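**Baltasar Bravo**

OK, long thread, get a coffee. We finally have a result from the suturing project that I feel good enough about to write up in public, and several of you have been asking since November (thank you for your patience, and sorry to the two people whose emails I lost completely).

**2/** The short version: we changed what the policy predicts, and it got much better at the part of stitching everybody hates, which is the moment before the needle goes in. We kept the arms and the network size as they were. The data is the same 719 demonstrations we had last time, every one of them recorded in the Grirnumside lab by people far more patient than me.

**3/** Some background for those who came in for the sourdough posts. Our system is called Griltuvari (long story, involves a typo on a grant form). It drives two arms, one with a grasper and one with a needle driver, and it learns to suture by imitation. It watches what the human operator did and tries to do the sensible next thing.

**4/** The old version predicted where each instrument tip should go, measured from the base of its own arm. That's the obvious way to do it and it works nicely on paper. The trouble is that these arms run on cables, cables stretch, and the position the arm reports drifts away from the position the arm is in. You'd get a lovely confident motion toward a spot a little to one side of the wound. 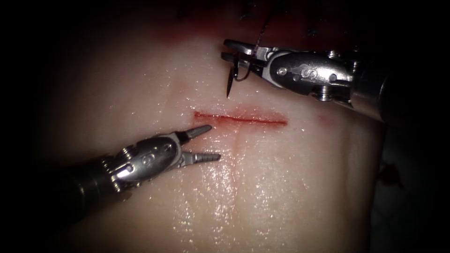 **5/** The approach is where that hurts. You have a curved needle over a narrow cut, and a tiny error in the angle changes where the point lands. A person looks, nudges, looks again. The old policy would commit early and then sort of politely insist on it.

**6/** So the new version predicts only small motions relative to where the tip is right now, in short chunks, and it re-reads the cameras before each chunk. If the arm is lying about its absolute position, that matters a great deal less, since a small step from "here" is still a small step from here. I want to be clear that relative actions are an old idea and we didn't invent them. Plenty of people have had good luck with them.

**7/** What we did add is a second head on the network that guesses the phase: approach, bite, pull through, hand over, tie. The chunk length depends on that guess. Long chunks when it's pulling thread, very short ones near the tissue. Fitzsimmons (our group's old workstation, named after a cat) trained the whole thing and complained loudly the entire way with its fans.

**8/** Now the bit I'm happiest about! The bite. With the old policy the needle would often arrive at a shallow angle and skate. We were losing more attempts there than in all the other phases put together, and I had more or less made peace with it - I'd even drafted the paragraph about it for the limitations section.
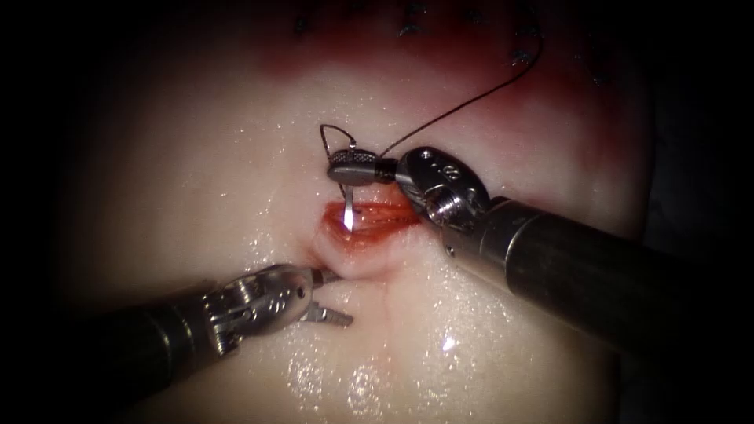

*Needle through the upper edge of the cut, grasper open on the other side.*

**9/** We ran 40 attempts with each policy, same starting poses, same scoring sheet. The old one got a usable bite on the first try in 23 of them. The new one got 38. I made a colleague rescore the lot without knowing which was which, and her numbers agreed with mine, so I have stopped refreshing the spreadsheet at night.

**10/** "Usable" means the point went in on the correct side of the cut and the driver didn't have to let go and start over. It says nothing about whether a surgeon would be pleased with the stitch. I'd like that printed on a mug for every talk I give this year. These are pad trials, with lighting we chose, on short straight cuts.

**11/** A few people asked in the replies last time why the grasper arm matters if the needle arm does the piercing. Try sewing a button one-handed and get back to me :) The grasper is there to steady the edge, and later to help with the thread. In the demonstrations the operators move that arm constantly in small ways they don't remember making when you ask them about it afterward.

**12/** Relative actions helped that arm too, though less. We saw fewer of what we call "phantom grabs," where the jaws close with full conviction on nothing at all. They are funny for the first week.

**13/** OK, thread handling. This is where I have to be less cheerful. Suture thread loops, it crosses over itself, it lies across stitches you already made, and in a camera view a dark strand over a dark knot is a miserable thing to tell apart.

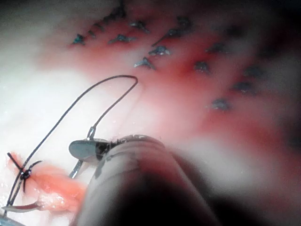

*Close view from the wrist camera. Twelve dark knots, one tall loop of thread, needle down in the bottom left corner.*

**14/** The phase head gets confused in views like this. It will say "tie" when it ought to say "pull through," the chunks come out the wrong length, and the arm dithers. We tried giving it a longer history of frames and that made it slower and no smarter. Right now my best guess is that we need the thread labeled as its own thing, and I am not looking forward to labeling it.

**15/** If anybody has a thread tracker that survives clutter, and I mean real clutter, please write to me. I'll trade you data, code, or a large quantity of bread.

**16/** Practical notes for people who want to try this at home (well, in a lab). Normalize your relative actions per phase, and do it before you touch anything else. We lost weeks to one global scale that squashed the approach motions down to nearly nothing next to the pulls.

**17/** Also, keep the wrist cameras. When we dropped them and kept only the fixed view, the bite numbers slid most of the way back to the old policy. The fixed view is what you want for a talk, but the policy leans on the close one.

**18/** The write-up goes to the Bretovport workshop next, along with the scoring sheet and every failed attempt, including the embarrassing ones. Code follows once I've taken my swearing out of the comments.

**19/** Questions welcome, I'm around until dinner. And yes, the sourdough is fine, she's in the fridge.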